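Looking After an Old Brick Wall
by Rosario Lo Presti

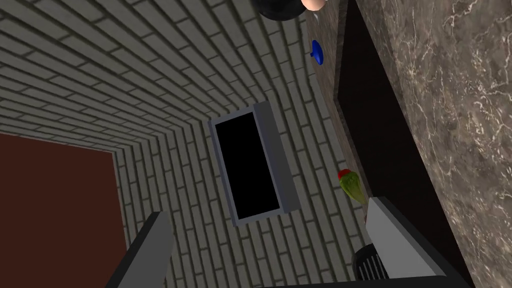 Gray brick in running bond, with thin dark joints.

I have lived with brick for 40 years now, first at my aunt's place in Ashby and then in the house we have here, and if there is one thing I would pass along to a new homeowner it's to go outside in April with a cup of coffee and just look at your walls for a while. Bring an old screwdriver. Drag the tip gently along the joints, and wherever the mortar crumbles out like stale cake, put a bit of chalk next to it so you can find the spot again (you think you'll remember, and you won't!).

For cleaning, start with a bucket of plain water and a stiff nylon brush. I know wire brushes are tempting, but the little bits of metal they leave behind will rust and streak the wall. If there's green growth in the shade, white vinegar is what everybody recommends, and I used to as well, until my neighbor Hubert Strebel showed me what it had done to the mortar behind his garage. Now I use a little dish soap and more elbow grease. Wet the wall first, scrub from the bottom up, and rinse from the top down.

That white powdery bloom you get after a rainy winter is only salt. Brush it off on a dry day and sweep it up so it doesn't wash back in. If it keeps returning in the same place, go look at your gutter.

Now, the joints. Rake the loose stuff out to a depth of 3/4 inch, brush away the dust, and mist everything with a spray bottle. Old, soft brick wants a soft lime mortar, and hard modern cement can crack the faces right off, so do ask at the yard before you buy. Mix it stiff enough to hold its shape on the trowel, and press it in with a narrow pointing tool in thin layers, letting each one firm up before the next. I do 4 feet of wall at a time and then stop for a sandwich.

Hang damp burlap over the fresh work and keep it damp for 72 hours, longer if it's breezy. An old bedsheet does fine too, though my husband would like it known that it should be an OLD bedsheet.

Rinse your tools before you sit down. Mortar sets faster on a good trowel than it ever does in a wall.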